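Strand Room refit – progress report, September

To: Yae Kuroda, Eltton small grants
From: Mervyn Wragg

Quick one this time, accounts are due the same week. Full figures to follow with the end of grant form.

Where we are. Floor done. Walls done apart from the bit behind the radiator, second coat still to go on. Old carpet tiles gone to the dump in 4 trips, would have been 3 but the van was half full of someone's shelving. Lights are in and working, warmer than the old tubes, people have said so.

Tables. The Zistunitz order came in short, then came in right. White tops, rounded wood edges, as in the quote. We had asked for the gray but the white was in stock and the gray was a nine week wait, so I said yes to white. Hope that's ok with you, the price was the same. They do show marks. Have put felt pads under the legs and asked groups to wipe down after.

Spend to date 1572 out of the furniture and fittings line. That covers tables, chairs, delivery, blinds deposit. Does not cover the Ginine invoice for the electrical work, which has not come in yet – have chased twice. Their quote still stands as far as I know. Will send a copy the day it lands.

Chairs. 32 ordered, all here, stacked along the back wall. Two have a wobble and are going back. The stacking trolley was extra and I left it off, we can live without.

Power. This was the thing everybody moaned about in the first survey, if you remember. One double outlet by the door and leads running across the floor to reach anything. Ginine put new wall outlets down the long side, and we bought power strips to go up on the tables for the sewing and laptop sessions so people are not crawling about underneath. Testing them out table by table before we let the groups loose. 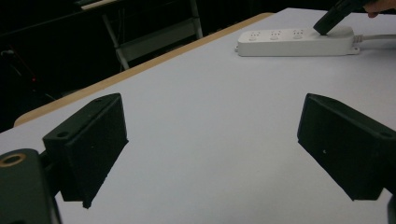 Still want cable covers for the stretch between the wall and the first row. Not in the original budget, I'd like to take it from the signage money as the sign is coming in cheaper than we thought. Need your ok on that in writing please, an email is fine.

Bookings. Over 20 people on the list for the sewing mornings now, so we may have to split it in two. Homework club wants the 4pm slot back. Choir have gone quiet, will ring them.

Behind on: blinds (supplier measured wrong, remeasured, waiting), the door closer, labels for the cupboards. None of it stops us opening.

Next: second coat, blinds up, return the chairs, get the Ginine invoice out of them. Then the saftey check and we can sign the room off. You're welcome to come and see it before that, mornings are best, ring first as teh front door bell is not working.

Receipts scanned and in the shared folder, except the paint one which has faded. I wrote the total on the back.

Mervyn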